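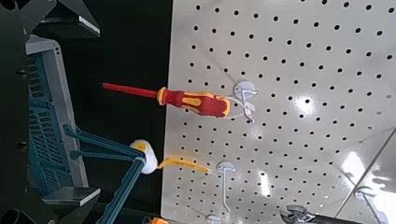 Closing in on the second hook, Drerport test bay.

The number on the slide was 1109 out of 1348. That was how many times, according to the people at Drerport, their pegboard setup had picked up a hand tool and hung it on a hook without help. I wrote it on the back of my parking receipt because I wanted to ask about the other ones.

So I asked. What happened on the rest? The answer was "mostly minor placement issues," and then we moved on to a slide about the Lotdale warehouse, where they want to have this thing restocking a hardware aisle by December.

I've been hearing about minor placement issues for as long as I've been going to these. I spent eleven years on the floor of a hardware store in Salinas before I ever wrote a word about automation, and I have hung a lot of tools on a lot of pegboard. When a person misses the hook, they feel it. The weight doesn't go away, so you don't let go. The complaint I have about this system is that it lets go.

Macario Montes, who runs the testing, was a good deal more open than the slide. He told me the fault they keep logging is what they call a false hang. The arm brings the tool up, the software decides the hook has taken it, the fingers open, and the tool drops. Then the arm goes back for the next item, and the run gets scored as a success unless somebody is there to correct it by hand. He has been correcting them by hand. I asked if the 1109 was before or after his corrections and he said he would have to check. I'm still waiting on that.

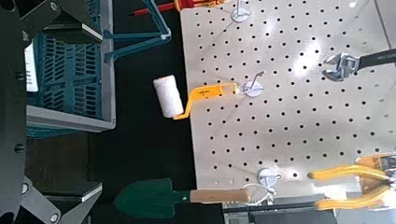 A paint roller off a hook is an annoyance. You pick it up and knock the dust off it. A trowel has an edge, and a wrench is a pound or so of steel that somebody wants to hang at head height in an aisle where people bring their kids. Macario agreed with me on this, for what it's worth. His view is that nothing heavy should go above the lowest row until the release check is fixed. That isn't in the Lotdale plan as it was shown to us.

The release check, as I understood it, works like this. The wrist camera looks at the tool and the hook, and if they line up well enough the gripper opens. There's no weighing. Nothing gives the tool a tug to see if it's seated. I asked why not, and was told a tug adds time to every cycle. They said they'd rather improve the vision model, and that they want 1000 more runs to train it on.

Fine, but the board is shiny and it has holes all over it, and a hook is a skinny thing to judge by eye. I got that wrong plenty with two eyes and a ladder. More pictures of the same glare may help some. A tug would help today.

The other part that bothered me was the stop procedure. At the Briltulville site last spring they had a tool fall across the base of the arm, and the arm kept working with the tool lying there. It took a person leaning over to hit the stop, which puts that person right where the next tool is going to fall. I was told this has been "addressed through training." Training for the people, that is. The arm didn't get any. 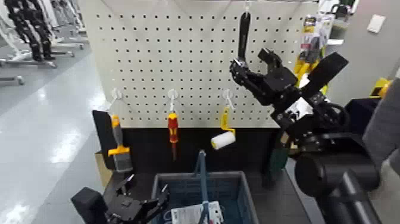 I asked for three things before I left: the raw log with the hand corrections marked, the drop count by hook height, and where the stop button will be mounted in Lotdale. I got a promise on the first, a maybe on the second, and on the third a drawing that shows it on the back of the cabinet. You would have to walk past the arm to reach it.

I don't think these people are crooks, and Macario in particular seems to be doing careful work that isn't making it onto the slides. But 5 of us were in that room writing about this, and I've since read two of the other write-ups. Both of them lead with the 1109. Neither one mentions a drop.

If the log shows up I'll post what's in it, including if it makes me look like a crank.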